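Saturday, January 15, 2022

A wet afternoon at Skarnthorpe

I had promised myself I wouldn't go to a match until the weather turned, and then Danylo Bilyk rang on Friday night to ask if I fancied the rugby, and of course I said yes before he'd finished the sentence. So off we went, two jumpers each and a flask of tea between us, to see Skarnthorpe play Marchuk in the league.

I should say for anyone new to this blog (hello, and do stay a while!) that I have been following Skarnthorpe for longer than is sensible. I started going because the ground was at the end of our road and it cost less than the pictures. We moved house, the prices went up a little, and I kept going anyway. These days it's 52 miles there and back, and I grumble about every one of them until I smell the onions frying.

The pitch was in a sorry state. It had rained all week, and the near corner, where the drains have never been any good, was more or less a pond. They played the first half straight into the wind, and the kicking was dreadful from both sides. One of theirs went up and came down behind the lad who'd kicked it, which got the biggest cheer of the first twenty minutes. Marchuk are a big, heavy side and they were happy to keep the ball up their jumpers and plod forward, and they got a try out of it just before the break. No complaints from me, it was well earned, even if we did give them two silly penalties to help them on their way.

Half-time was spent in the queue for chips, as usual. I missed the restart, also as usual, and Danylo had to tell me all about a break down the left that I'd have loved to see.

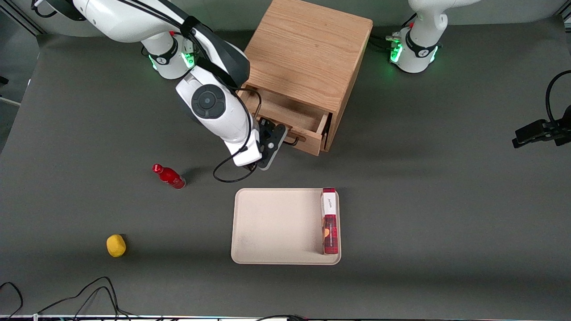
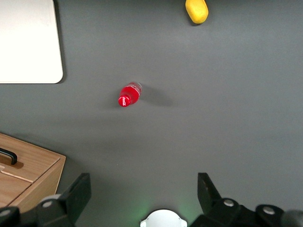
The arm at the drawer handle, and then a closer view of the grey tabletop.

Now, the second half. With the wind behind us we were a different team. Yaroslav Kostiuk, who I have been going on about in these pages since August, came off the bench and did everything I've been telling people he could do. He isn't quick, I'll give his doubters that, but he has lovely hands and he sees a gap before it opens. His first touch was a little short pass inside that put our number eight through for a try under the posts. His second was a kick into the corner that stopped dead in the mud a yard from the line, and from the scramble that followed we got another. I may have hugged a stranger. She was very nice about it.

Marchuk came back, as they always do, and the last ten minutes were horrible. They had scrum after scrum in front of our posts and I watched most of it through my fingers. We held out, 17 to 12, and the whole team lay down in the mud when the whistle went. I don't think I could have picked out a single number on a single shirt by then.

It was also the 101st league game for our captain, and they gave him a framed shirt on the pitch afterwards, with his mum standing beside him under a golf umbrella. The loudspeaker packed up halfway through the announcement so we all just clapped until it seemed polite to stop. The crowd was given as 290, and I'd guess most of us stayed for that bit, soaked as we were.

The journey home was slow, with a flooded lane to get round and Danylo insisting on a short cut that took us past the same farm shop twice. We talked about next week's trip to Govard, where we haven't won in years. Their pitch has a slope on it that would trouble a goat, and the tea hut shuts at half-time, so we'll need the bigger flask. Danylo thinks we'll lose by a couple of scores. I think if Kostiuk starts we've a decent chance, but then I'd say that if we were playing the moon.

My coat is hanging over the bath and my boots are stuffed with newspaper. If anybody is driving to Govard and has a spare seat, drop me a line in the comments, as the car is due in the garage on Thursday and I don't entirely trust them to have it back to me in time.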